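What I've been playing: Hirkow, on a phone, on the bus

I said in the last issue that I'd given up on big games until the evenings got darker, and then Hirkow came out on phones and that was the end of that. If you missed it the first time round, it's a slow, talky detective game set in a harbour town, first released on PC in 2000, and I loved it so much as a teenager that I drew my own maps of the place (they're still in a drawer at Mum's).

I was worried about the port. The original had you clicking on tiny things in dark rooms, and my thumbs are not small! But Plekberg, the studio that's done the work, have put in a magnifier that pops up when you hold a finger down, and after one evening I'd stopped noticing it. The notebook is better too. You used to have to scroll through every conversation you'd ever had, and now you can pin the lines you think are lies and drag them side by side. I caught the ferryman out on my second night, which took me weeks the first time.

The talking is still the best bit. Inspector Panagiotou is as grumpy as ever, and there's a whole extra chapter out at the Wornden lighthouse that was cut from the PC version. I won't spoil it, except to say take the lamp oil with you. I didn't, and had to walk all the way back.

Grumbles, then. The text is fine on a tablet and a strain on anything smaller, even on the largest setting. It eats battery like nothing else I own. And there are only 2 save slots, so when Efa Gittins borrowed my phone for a go on the train home she saved straight over my spare. She's been forgiven, just about. Emrys Samuel tells me there's a cloud save option buried under Accounts, so go and switch that on before you do anything else.

You'll need a free evening for the opening, which drags until you get the key to the customs house. After that it moves along nicely and the chapters are a good length for a commute. I'm up to chapter 6 and already dreading the end.

There's talk of the sequel getting the same treatment in December. I never finished that one, so if anybody remembers how you get past the clockmaker, please reply to this email and put me out of my misery. 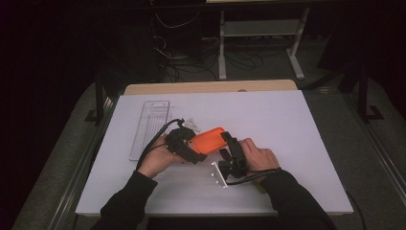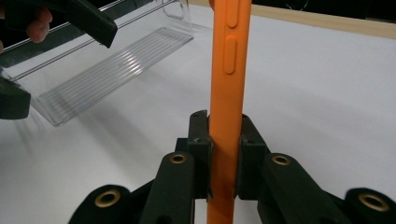 The orange phone case, in the second picture with its side buttons showing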